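Review: Skilano two-arm bench system, seen at the Tretstead open day

Posted 13 Aug 2026

I run a small repair and assembly shop and have been looking at robot arms for about a year. Tretstead, who sell the Skilano in our area, held an open day at their showroom and I spent most of the afternoon at the bench. I have not bought one. This review covers what I saw and what I was told by the staff.

The Skilano is sold as a pair of arms with two-finger grippers, a controller, and the software. The frame is extra. Tretstead quoted a lease of 744 dollars a month for the full set, with a one-time setup charge of 2641 dollars. Training for two people is included, but travel is not.

The demonstration was hand tool work. An operator guides the arms through a task and the system records it, then tries it alone. They repeated the same job with tools of different shapes, and visitors could ask for a change between runs. I asked for the tool to be handed over at a different angle. It took two attempts, and the second was clean.

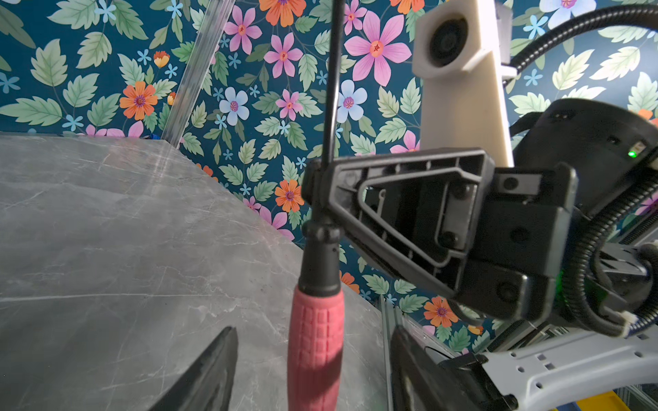 Grip was better than I expected. The fingers held handles without chewing them up, and I checked two afterward for marks and found none. Thin shafts were harder. When a tool was picked up by the shaft it tended to rotate, and the operator had to step in. Tretstead said softer finger pads are due in December. I would want to try those before signing anything.

Speed is the weak point. A person at my shop would finish the same task in less than half the time. The staff did not argue with this. Their view is that the arms are for long runs of dull work, and they showed a log from one customer with almost 800 cycles between stops. I had no way to check the log, but they let me read through it.

The software is plain and easy to follow. I recorded a short task myself after ten minutes of instruction. Renaming and sorting recordings is clumsy, and there is no undo if you delete one. The older Clalik system I tried last year handled that part better, though its grippers were worse.

Noise was low enough to talk over. The cable conduit is bulky and I would leave more space for it than the floor plan suggests. Replacement finger sets are 278 dollars from Tretstead. Gökçe also makes a set that fits, but using it affects the warranty, so ask first.

Good: grip on handles, quick to learn, low noise
Bad: slow, thin tools turn in the grip, file handling
Rating: 3.5 out of 5

The showroom takes bookings for a one-hour trial if you bring your own parts. I have put my name down for one.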